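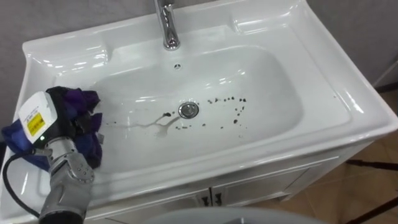
Why Does the Sea Go Out and Come Back Again?

If you have ever stayed in a little hotel by the beach, you may have noticed something funny. You go down before breakfast and the water is right up near the steps. You go down again after lunch and it has wandered off so far that you have to walk and walk, carrying your bucket, just to get your toes wet! The sea hasn't leaked away. What you are looking at is the tide.

Let's start with the Moon. The Moon is a very long way off, but it is big, and big things in space pull on each other. We call that pull gravity, and it's the same thing that brings you back down when you jump off the bed. The Moon's gravity tugs on the whole Earth, but it tugs a bit harder on the side that is closest. Water can move much more easily than rock can, so the oceans stretch out into two wide, gentle bulges, one on the side facing the Moon and one on the side facing away.

Now remember that the Earth is spinning, all day and all night, with you on it. As your beach is carried around, it passes through one bulge and then the other. When it is in a bulge, you have high tide. When it is in between, you have low tide. Most beaches get two of each in a day and a little bit more.

The Sun helps too. It is much bigger than the Moon but very much farther off, so its pull on our tides is weaker. When the Sun, the Moon and the Earth line up, the two pulls work together and we get extra high and extra low tides. They are called spring tides, though they have nothing to do with the season. You can have one in October just as well as in April. They come every 14 days or so, near the new moon and the full moon.

Beaches are not all alike, either. On the island of Plotau there are two that you can visit in one afternoon if your grown-ups are willing. Vever Beach is very flat, and at low tide the water slips back 800 meters — that's a long walk in flip-flops! Jadness Cove, on the other side of the hill, is steep and rocky, and there the edge of the sea moves back only 40 meters. The water goes down by nearly the same height at both. It's just that on a flat beach a small drop uncovers a great deal of sand. Try it with a baking tray and a little water, tipping the tray gently, and then do the same with a deep bowl.

Low tide is the best time for rock pools, where crabs, snails and small fish wait for the sea to come back. Look as long as you like, and put every stone back the way you found it. Before you set out, ask at your hotel for a tide table, which is a list of the high and low tide times for each day. Go exploring while the water is still going out, always with a grown-up, and start back toward the steps before it turns.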